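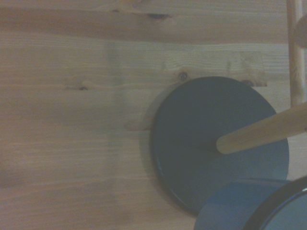
Somebody wrote on last term's feedback sheet that pine is too soft and too knotty to learn on, and that the class should start with maple or beech. The comment comes up most years. Pine stays in Unit 2 for now, and these notes cover how to read a board, how to lay out on it, and how to set an upright dowel.

Stusthorpe Evening Woodwork
Unit 2: Pine boards, round parts and dowels
Room 618, Saturday

Reading the board

Before picking up a pencil, look at the face of the board for a full minute. Find the direction of the grain, then the knots, then the seams if it is made of more than one plank.

The two planks at the top of these notes are both pale pine with the grain running left to right, but they don't look alike. The narrow strip of the upper plank has dark amber streaks and a long, thin knot with the grain swirling around it. The plank below is paler, with fine lines close together and a few small round knots. In a panel you would notice that change in color right away, so decide early whether you mind it.

Pine has wide bands of soft early wood and narrow bands of hard late wood. A sharp chisel cuts both. A dull one crushes the soft bands and skips over the hard ones, and the surface comes out ridged. The same happens with sandpaper held in the fingers. Use a block.

Knots

A round knot is a branch cut straight across. A long or almond-shaped knot is a branch cut at a slant. Either kind may be tight or loose. Press on it with your thumb and tap it with the handle of a screwdriver. If it moves or sounds dull, mark it with chalk and plan your parts around it.

Grain bends around a knot, so a plane that was cutting well may tear the wood a little way before it. Take a thinner cut there, or come at it from the other side. Do not drill a dowel hole through the edge of a knot. The bit will wander toward the softer wood and the hole will be out of line.

Pale patches

Pine darkens with light. A board that has had something lying on it will show a lighter shape afterward, sometimes with quite clean edges. A paler area can also be a repair, a piece let into the surface. Run a fingernail across the edge to tell which you have. If you feel nothing, it is most likely color only, and a light sanding over the whole face will even it out. If you feel a line, leave it alone until you have asked.

Round parts

We use painted discs for the layout exercise. A dark matte disc on pale wood is easy to see around, and the edge gives a clear line to mark against. Set the disc flat and check that it doesn't rock. Trace with a hard pencil held upright – if you lean it, the circle grows.

To find the center of a disc with no hole:

Lay the corner of a sheet of paper on the rim, so the corner just touches the edge.
Mark the two places where the sides of the paper cross the rim.
Join the marks with a straight line. That line passes through the center.
Turn the disc and do it again. The center is where the lines cross.

The corner of the paper has to be a true 90 degrees. Use a fresh sheet, or the small steel square from the Astow cabinet.

Setting the dowel

Round over the top end of the dowel before you glue anything. Turn it against the paper in small strokes and keep looking at it from the side. Aim for a smooth dome with no flat left in the middle. The other end stays square, with a slight bevel so that it starts into the hole easily.

Drill to a depth of 18 mm in the practice blocks. Put tape on the bit as a depth mark. Try the dowel dry. It should go in with hand pressure and stay put when the block is turned over.

Judging whether a dowel stands straight from directly above is hard, as the top end hides the rest and a small lean looks like nothing. Get down to bench height and check from the front, then from one side – both times against the square.

Glue goes in the hole, a thin coat around the wall. A puddle at the bottom will stop the dowel from seating.

Before next session

Bring an offcut of pine with at least one knot in it. Draw the grain lines on one face in pencil, following them around the knot. Read the Conceição sheet on drill bits, both sides. Practice blocks from today go on the lower shelf with your initials on the end grain.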